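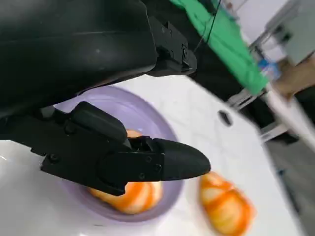 Figure 2.1 A gripper above a fruit on a lavender plate, with a second fruit on the tabletop. Open day, Verkholm.

Chapter 2
Going to See the Robot

Print this chapter | E-mail this chapter

Sooner or later anyone who studies automation is invited to watch some. The invitation promises a demonstration. You put on your decent shoes, drive to an industrial park with a name like a cough drop, and stand behind a strip of yellow tape while a machine worth more than your house considers a piece of fruit.

Chapter 1 dealt with robots as they appear in specifications, where they are fast, accurate and never late. We now go to see some. The trip we will use through the whole chapter is an open day at Verkholm, a mid-sized laboratory outside Gallemdale that works on picking and placing soft goods. It let in 294 visitors over one afternoon in July, in groups of 15, and gave each group a paper schedule that was wrong by the second group. I was in the fourth. We had been told to expect bin sorting and got the fruit table.

The task at the fruit table can be explained to a toddler. There is a plate. There is fruit. Fruit goes on the plate. A toddler would have it done before you finished the sentence, and would then take the fruit off again and throw it, a capability the Verkholm team has not yet pursued.

Look at Figure 2.1 and notice how much of it is robot. The view comes from a small camera carried near the gripper, so it is dominated by black housing and black plates, and the fruit on the plate is mostly hidden behind the tool that is supposed to deal with it. Visitors were shown this view on a monitor beside the table. Several of them said it looked broken. It was working fine. A wrist camera lives with its own hand in the way, much as you would if your eyes were in your watch strap.

The blur on the second fruit is worth a minute too. From a single picture you can't tell whether the fruit was moving, the camera was moving, or both. A surprising number of arguments in this field come down to somebody being sure about that when they shouldn't be. We return to it in Section 2.4, with arithmetic.

2.1 What a demonstration is for

A demonstration has an audience, and that changes it. In the lab's own testing, a failed pick is a line in a log. In front of a group of 15, a failed pick is an event. People say "ohhh." Someone near the back offers advice. The engineer at the keyboard, who has seen ten thousand picks and stopped having feelings about them, is suddenly having feelings again.

For this reason demonstrations are usually arranged to go well. I don't mean that anyone cheats. The lighting is the lighting the system likes, the objects are ones it has met before, and the person placing them has learned, without ever quite deciding to, where the easy spots are. Ask that person to let you place the object. The answer is informative whichever way it goes.

At Verkholm they said yes, I should add, and then moved my fruit a little to the left.

The opposite habit can be seen at Montecinos, a packing plant that runs tours every month and makes no effort at all. You are walked past working cells at a brisk pace by someone who would like to get back to work. The machines stop, are kicked into life again (the guide called it "a reset"), and carry on. It is a dreadful show and I learned more there than at any trade fair I have attended. You will need to weigh both kinds of visit, and the rest of this chapter offers some tools for doing so.

2.2 Questions to carry in your pocket

Before your own visit, write down what you want to know. You will forget it the moment something moves. My students' lists tend to begin with "How fast is it?" and this is a reasonable thing to ask, though the answer will be given for the best case and rounded in a friendly direction. Better ones follow.

How many tries was that? If the guide says the system gets it right 100 times in a row, ask which 100. Ask what was done between tries, and by whom. A person who quietly straightens the plate after each attempt is part of the system, and should appear in your diagram of it.

What happens when it drops something? Some cells stop and wait for help. Some try again. One at a Burkico showroom went through every remaining motion of its cycle with nothing in its grip, setting down an absent object with great tenderness. The salesman talked straight through it.

What can it see at the moment it closes its fingers? After Figure 2.1 you should have some sympathy for the question. If the main camera's view is blocked at the end of the reach, then something else has to carry the job over the last short distance: another camera, a force reading, or plain confidence.

Who is standing closest to the red button, and do they look relaxed?

2.3 Taking notes while standing up

You will have around two minutes at each table and nowhere to lean. Write down times, counts and exact wording, and leave opinions for the bus. "Said 'usually'" is a better note than "seemed unreliable." Sketch the table, including the boring parts such as edges, cables and stands. Exercise 2.1 will ask you for the boring parts.

Print this chapter | E-mail this chapter

Reader comments (3)

gripeandgrip
Used this before a plant visit with my evening class. The "which 100" question got us a very long silence and then a very good answer. Thank you.

tormod_k
Is Section 2.4 going online as well? The link at the bottom of my copy goes back to Chapter 1.

lab bench 9
I place the objects at open days (different lab). I do know where the easy spots are. I thought I was being subtle.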